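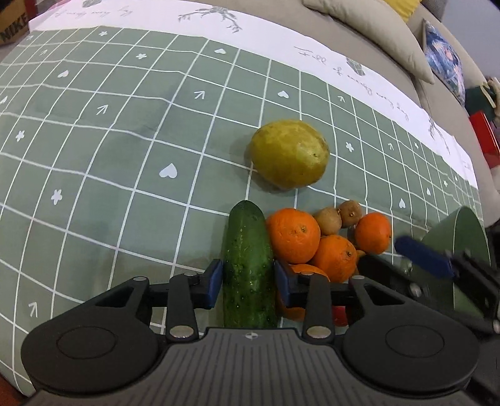 Cucumber on the green tablecloth.

Thread on body composition scales. I logged mine every morning for 64 days and compared the output with a clinic device. Notes follow, mostly on measurement error.

The scale is a Bimine, foot electrodes only. The clinic unit at Gethin has hand and foot electrodes. Both use bioelectrical impedance: a small alternating current goes in, voltage is read, impedance is calculated. Everything after that is a model.

The model matters more than most owners assume. The scale does not measure fat. It measures weight and impedance, takes your height, age and sex from the profile, and runs an equation. Change the height in the profile and your body fat changes while you stand still.

I tested that. I entered my height 3 cm too tall. The body fat figure dropped on the next reading, same feet, same minute. Entering the correct height brought it back. If two people in a household share a profile, throw out the trend.

Foot-to-foot current mostly travels up one leg and down the other. The trunk and arms are largely estimated. If you carry most of your weight around the middle, expect a foot-only scale to have a hard time with it.

Protocol I settled on: after the bathroom, before coffee, before the shower, bare feet, hard floor. Stand still until the number locks. One reading. No repeats to get a better one.

The "no repeats" rule is there for a reason. I spent the first week of July taking extra readings whenever I disliked the first. That week is useless and I dropped it from the log. The 64 days start after it.

Hydration first. Water conducts, fat mostly does not. Less body water generally means higher impedance, and the equation reads that as more fat. The morning after a long hot bike ride my body fat reading went up while my weight went down. I had not gained fat on a bike.

Salty dinners pushed weight up overnight and moved the fat figure less predictably. I would not draw a conclusion from my data on this. Too many restaurant nights were also late nights and wine nights.

Skin temperature has an effect too. Cold feet on a cold plate gave me higher readings than warm feet. Dry, callused soles do something similar through contact resistance. A quick wipe with a damp cloth made my readings less jumpy.

Evening readings: stop comparing them with morning readings. Food, fluid and a day of standing all shift the result. If evenings are the only time you have, fine, take them all in the evening.

Smoothing. The Fillotska app plots the raw value by default, in red when it rises. Turn that off. I used a 14-day rolling average and looked at it once a week. Daily body fat numbers carry close to no information on their own.

Fillotska also has a setting called athlete mode. It swaps in a different equation. Mine fell by enough to be flattering. I am not an athlete by the app's own definition, so I turned it off. Whichever setting you pick, leave it alone for the whole log.

The app includes a paid add-on, Pendutance, that reports "metabolic age." I had it for the trial period. As far as I can tell it takes estimated basal metabolic rate and looks up an age group. An estimate from an estimate. Canceled.

Same caution for "visceral fat rating" on a foot-only scale. It is a number without a unit. You can watch it for direction over months. I would not bring it to a doctor as a finding. A tape measure around the waist costs less and has a unit.

Clinic comparison. I had three sessions at Gethin, each fasted, each on the same morning as a home reading. Last one was August 30, 2024. The home scale read lower than the clinic every time.

The gap was fairly steady between sessions, and that was the useful result. A steady offset means the trend can be used even when the absolute value can't. A gap that wanders would mean neither can.

Caveat: the clinic device is also impedance. Agreement between two impedance devices is not proof that either is right. DXA would be a better reference, and it has its own error. I did not get a scan.

Missing data: 18 mornings have weight only. Travel, socks, one dead set of batteries. I left them blank. Filling gaps with the average makes the line look calmer than it was.

What I would tell someone buying one of these. Check that you can export raw values to a file. Check whether impedance in ohms is shown. Bimine shows it, three menus deep. If the maker updates the equation, the ohms still compare and the percentages don't.

An update did land midway through my log. Body fat stepped down overnight, impedance did not move. Without the ohms column I would have credited my diet.

Safety, from the manual and worth repeating: do not use these with a pacemaker or other implanted electronic device. Most makers also advise against using the impedance function during pregnancy. Many models have a weight-only mode.

If a daily number affects your mood or how you eat, put the scale in a closet. Waist, resting heart rate and how the stairs feel will cover most of what it offers.

Spreadsheet template is in my profile — date, time, weight, ohms, percent, notes. The notes column is the one people skip. Fill it in.

Next thread will be on wrist heart rate readings during rowing. The early data is bad.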